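¿Ya saben recoger la casa? Todavía no, pero ahora sí que hay que prestar atención

29 de marzo de 2024

Llevo años respondiendo con un "vuelva usted en una década" cada vez que un lector me pregunta cuándo podrá dejarle la cesta de la ropa a una máquina. Este mes he tenido que cambiar la respuesta. No mucho, pero la he cambiado, ¡y qué ganas tenía!

La culpa es de Zudberg, que ha publicado los resultados de su prueba de tareas domésticas: 972 intentos repartidos en tres faenas (doblar toallas, vaciar el lavavajillas y recoger cosas del suelo). Las toallas salen bastante bien. El lavavajillas sale bien si los platos son todos iguales, cosa que en mi casa no ocurre desde la mudanza. Y recoger del suelo, que parecía lo más tonto de la lista, es donde los humanoides sudan tinta. Hay que agacharse sin perder el equilibrio, llevar la mano por delante de los propios pies, no pisar nada y cerrar los dedos sobre algo que a lo mejor es un calcetín y a lo mejor es un cargador. 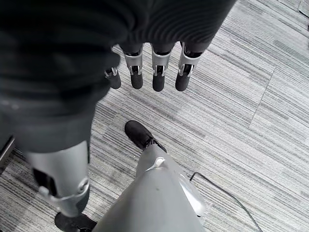
Dedos, zapatos y moqueta vistos desde la muñeca del robot.
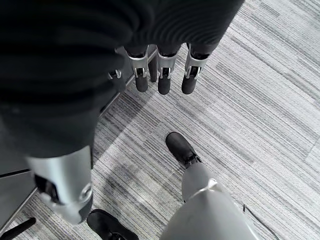
A mí lo de las manos me tiene fascinado. Hace nada casi todo lo que llegaba a esta redacción traía una pinza de dos puntas, estupenda para cajas y bastante inútil con una bolsa de plástico. Ahora se ven cada vez más manos con varios dedos articulados, y con ellas un montón de problemas nuevos: más piezas que se aflojan, más cosas que calibrar y yemas de goma que hay que cambiar (en Nanden cambian las suyas cada 400 horas de uso, según nos contaron en noviembre).

En el taller la cosa va más deprisa. Lefèvre tiene ya un equipo que alimenta una plegadora durante el turno de noche y Esosico está probando otro para ordenar tornillería en cajoneras. Son trabajos repetidos, con buena luz y con el suelo despejado, y ahí las máquinas lucen mucho. Una cocina un domingo por la tarde es otra historia -- nada está donde estaba ayer y siempre hay un cable por medio.

¿Mi apuesta? Que veremos antes un robot reponiendo material en una nave que uno recogiendo juguetes en un salón, y que el segundo llegará poco a poco, tarea a tarea. Toallas primero, desde luego. Zudberg quiere repetir la prueba en 100 viviendas de verdad, con sus alfombras y sus escalones, y esos son los datos que yo quiero leer.

Si en vuestra empresa ya tenéis alguna máquina haciendo faenas de este tipo, aunque sea a medias y con alguien vigilando al lado, escribidnos respondiendo a este mismo correo. Nos interesan sobre todo los fallos -- los vídeos bonitos ya nos llegan solos.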